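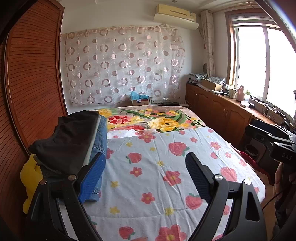 La cama de Loubna, con las fresas puestas y la ropa por doblar.

Cuando Bouchra Lamrani anunció que vendría a pasar el mes de noviembre, su hija Loubna Tahiri tuvo dos reacciones. La primera fue decir que qué alegría. La segunda fue sentarse en el suelo del pasillo y mirar hacia el dormitorio como quien mira una hacienda embargada.

La ropa limpia llevaba sobre la cama el tiempo suficiente para haber adquirido derechos. De noche se trasladaba a la silla; de día, cuando alguien necesitaba la silla, regresaba a la cama. Loubna llamaba a esto el sistema. Mervin, que vivía con ella desde la primavera y era un hombre prudente, no lo llamaba de ninguna manera.

—¿A qué hora llega? —preguntó él desde la puerta.

—A las cinco.

—Son las tres y media.

—Sé leer un reloj, Mervin.

Bouchra había trabajado 40 años en los almacenes Van Hecke, sección de camisería, y doblaba como otros rezan: deprisa, en voz baja y convencida de que alguien llevaba la cuenta. De niña, Loubna había visto a su madre rehacer la pila de jerséis de una tienda en la que no trabajaba. La dependienta le dio las gracias. Loubna tuvo que esperar en la calle, muerta de vergüenza, con un helado que tampoco quería.

Empezó por los vaqueros, que son gente agradecida. Un vaquero se dobla por la mitad, luego otra vez, y se queda donde uno lo deja. Los fue apilando del lado del armario y durante unos minutos se sintió una persona distinta, de las que tienen manteles. Después llegaron las camisetas.

—Hay un método —dijo Mervin.

—No.

—Mi jefe, Sunil, lo aprendió en un curso de Ekatari. Pellizcas la manga por aquí, cruzas los brazos y...

—¿Cuánto pagó por el curso?

—Creo que 400 euros.

—¿Y dobla bien?

Mervin lo pensó con honradez.

—Lleva siempre chaqueta —dijo.

La camiseta negra era la peor. La había comprado ella en un mercadillo, costaba menos que el autobús de vuelta, y desde el primer lavado se negaba a tener forma. Loubna la extendió sobre las fresas, le alisó el lado izquierdo con la palma y dobló el derecho encima.

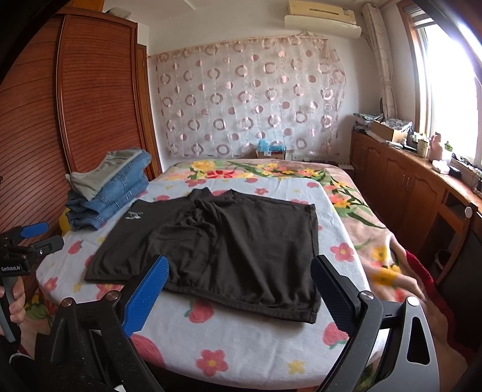 Por el medio se le hizo una barriga. La aplastó. La barriga se fue hacia el cuello. La persiguió hasta el cuello y volvió a aparecer en el medio, descansada, como si viniera de vacaciones.

—El borde de abajo te ha quedado muy recto —dijo Mervin.

Era verdad, y Loubna se odió un poco por la satisfacción que le produjo.

A las cinco menos veinte sonó el timbre. Bouchra Lamrani consideraba que llegar a la hora era una forma de llegar tarde. Entró con dos maletas, una bolsa de dátiles y un abrigo que nadie tuvo ocasión de colgarle, pues fue derecha al dormitorio con la excusa de ver si entraba buena luz.

Entraba una luz estupenda. Se veía todo.

Bouchra miró los vaqueros y asintió, a la manera de un médico que no quiere alarmar. Miró luego la sábana. Pasó el dedo por una de las fresas.

—Esta la tuve yo igual —dijo—. Con tu padre. Era feísima.

—Es alegre, mamá.

—Sí, feísima y alegre.

Por fin llegó a la camiseta negra. Loubna cruzó los brazos. Mervin descubrió que tenía algo urgente que hacer en la cocina y se quedó, sin embargo, porque quería verlo.

La mujer la deshizo de un tirón. La extendió, la alisó, dobló un lado, dobló el otro. Después la contempló en silencio. Volvió a deshacerla. Se quitó el abrigo.

—Es la tela —dijo al cabo de un rato.

—¿Sí? —dijo Loubna.

—Es una tela sin educación. ¿Dónde la has comprado?

—¿Quieres un té, mamá?

—Ahora no.

Mervin puso agua a calentar de todas formas. Desde la cocina las oía discutir si la manga iba por dentro o por debajo, y cuando volvió con la bandeja la camiseta seguía abierta en el centro de la cama y las dos estaban inclinadas encima, cada una agarrada a un hombro.

—Deja eso en el suelo —le dijo Bouchra sin volverse— y sujeta aquí.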